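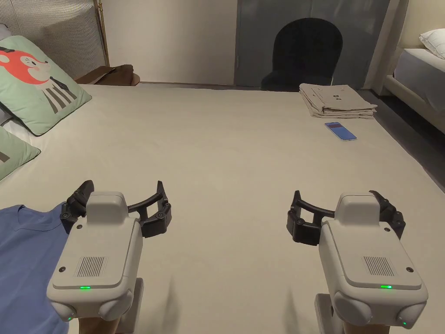
Cables, chargers and a drawer I could no longer shut

Hello again from a very soggy February. Last month I promised you something cheerful and sensible about charging things up at home, and then I opened the drawer under the kettle and lost most of an afternoon. It had jammed on a tablet plug from years back, and once I'd wriggled that free the whole lot came up in one knotted lump, like spaghetti with prongs on.

So this month it's cables. Stay with me!

I wrote a while ago about swapping all my odd plugs for one charging block with several sockets, and plenty of you wrote in to say you'd done the same and your phone was still crawling along. Mine was too. I'd bought a Bondent block with four ports (the squat one, in navy) and for weeks the phone took just as long to fill as it had on the old plug. I was ready to send the thing back. Then Genalyn Javier, who many of you know from the Clilbridge repair mornings, asked me what lead I was using, and I had to admit it was one that had come free with a bicycle light.

She had me try another lead from the same port and the little "fast charging" message popped up straight away. I felt a bit daft. The bicycle light lead was thin, quite long and never meant to carry much, and the phone and the block had simply settled on the slow speed between them.

If yours is being sluggish, try the lead first. Use the one that came in the box with the phone if you still have it, and plug it into the port with the highest number printed beside it. On a lot of blocks the ports aren't all the same. Mine has one that gives 18 watts and three ordinary ones, and the writing is so small and so pale that I had to take it to the window to read it. I've now put a dab of nail varnish next to the quick one, which my daughter says looks dreadful, but she uses it every single time she's round here, I notice.

The other thing that catches people out is sharing. Some blocks slow every port down when you fill them all up, and it'll usually say so in the leaflet, under "total output" or words to that effect. With my phone on its own it goes like the clappers. Add the tablet, the toothbrush and the speaker and it all gets rather leisurely. I don't mind overnight. At half past seven in the morning, with a dentist to get to, I mind very much.

Now, the drawer. I tipped everything out and sorted it by the shape of the end, then tried each lead with the same phone on the same port. Anything with a split sleeve, bent pins or a plug that got properly hot went straight into a bag for recycling, and so did the ones that only worked if you held them at an angle (I had been keeping three of those, heaven knows why). Please don't mend a split lead with tape. I've done it and I shouldn't have. The council site here takes cables in the small electricals cage, and some of the bigger shops have a bin for them by the door.

I kept 7 leads in the end and bought one new one, a braided Haugen, which is stiff as a twig but hasn't frayed. It was a bit more than I'd normally pay for a cable. The Kismont one I had before it was cheaper and lovely and soft, and it went at the neck after one summer in my handbag, so make of that what you will. I've wrapped a scrap of masking tape round each lead and written on it what it's for. "Camera, old." "Mum's tablet." One says "good one" and goes missing constantly.

A few of you asked about leaving things plugged in all night. Modern phones look after themselves fairly well and stop drawing much once they're full, and a lot of them have a setting that holds the battery at 80 per cent until nearly getting-up time. It lives under Battery on mine. What I would say is to keep the block somewhere with a bit of air round it, on a hard surface, and never under a pillow or down the side of the sofa. And if a charger buzzes or smells odd, switch it off at the wall and don't go back to it.

Next month I want to have a go at power banks, as Genalyn has lent me two to try and I've already mislaid the instructions for one of them. If you've got a favourite, or one that let you down halfway through a long train journey, do reply to this email and tell me which. Photos of your own dreadful drawers are welcome as well!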